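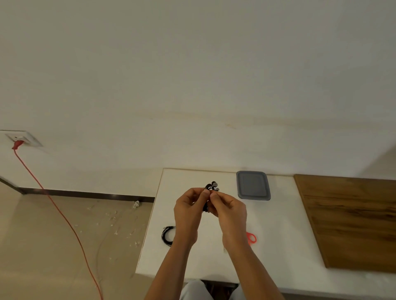
Desembaraçar e guardar auriculares com fio sem estragar o cabo

tralha_miuda
Boa tarde. Estou a arrumar a mesa de trabalho e fiquei encravado nos auriculares. São pretos, com as cabeças prateadas e pretas, e o cabo faz um novelo sempre que vão para a caixa cinzenta de plástico com tampa. Vão lá para dentro com cabos de carregar e mais coisas. Tiro-os passados dois dias e perco dez minutos. Já me morreu um par por causa disto, o lado esquerdo deixou de dar som. Como é que vocês guardam os vossos?

rui_fio
Começa pelas cabeças. Segura as duas juntas entre os dedos e deixa o resto cair. O novelo abre quase sozinho se não puxares. Quem começa pela ficha aperta os nós todos.

Para guardar, oito à volta de dois dedos, meia volta com a ponta no meio, e pronto.

mesa47
Discordo do oito com a ponta apertada no meio. Foi assim que parti dois pares, sempre no mesmo sítio, junto à ficha. Enrolo em círculo largo, à volta de quatro dedos, e prendo com uma tira de velcro. Comprei um rolo da Hindberg há anos e ainda dura, corta-se com tesoura à medida.

rui_fio
Se apertares muito, parte, claro. A meia volta é para ficar folgada. Tenho uns Gorau assim desde que mudei de casa e continuam bons.

mesa47
Folgada, solta-se dentro da caixa e volta tudo ao mesmo. O problema dele é a caixa.

anilha
O problema é a caixa, sim. Cabos e auriculares no mesmo sítio dão sempre asneira. Numa caixa com tampa, ponho divisórias de cartão. Corto tiras da altura da caixa, faço um rasgo até meio em cada uma e encaixo-as em cruz. Os auriculares ficam numa divisão só deles.

tralha_miuda
Divisórias posso fazer hoje, tenho a tesoura na mesa e cartão não falta. O cabo preto que está enrolado ao lado também ia para lá. Uso o mesmo círculo largo para esse?

mesa47
Sim. Segue a curva que o cabo já tem, não o obrigues a rodar ao contrário. E deixa a ponta metálica por fora da volta, para não andar a bater no resto.

quartodoscabos
Eu não guardava nada fechado. Tábua de madeira na parede, uma fila de pregos sem cabeça, cada cabo no seu prego. Vê-se tudo e não há novelos. Fiz a minha em junho com uma sobra de prateleira.

anilha
Apanha pó, e os auriculares vão para dentro dos ouvidos. Para cabos de carregar, concordo.

quartodoscabos
Limpa-se com um pano antes de usar. Numa caixa também entra pó, só que não se vê.

tralha_miuda
Tenho aí uma tábua grande castanha encostada à direita da mesa, mas é para outra coisa e não a vou furar. E a parede é de uma casa arrendada. Fica a caixa.

rui_fio
Então caixa com divisórias e uma bolsinha para os auriculares. Das de moedas serve. A minha veio com uns Ellis que já foram para o lixo – a bolsa durou mais do que eles.

mesa47
Bolsa de moedas com fecho de mola, não. A mola trilha o cabo. Fecho de correr ou cordão.

rui_fio
A minha é de cordão.

mesa47
Nesse caso, nada contra.

tralha_miuda
Ponto da situação. Desfiz o novelo a começar pelas cabeças, como disse o rui_fio, e demorou menos do que a puxar pela ficha. Cortei o cartão e ficaram quatro divisões, um bocado tortas. Enrolei os auriculares em círculo, com um elástico enquanto não compro o velcro.

mesa47
Elástico só por uns dias. Com o calor cola-se à borracha do cabo e depois sai com um bocado de capa.

anilha
Um arame de saco do pão, dos plastificados, também desenrasca. Sem torcer muito.

Última atualização: 6 out 2022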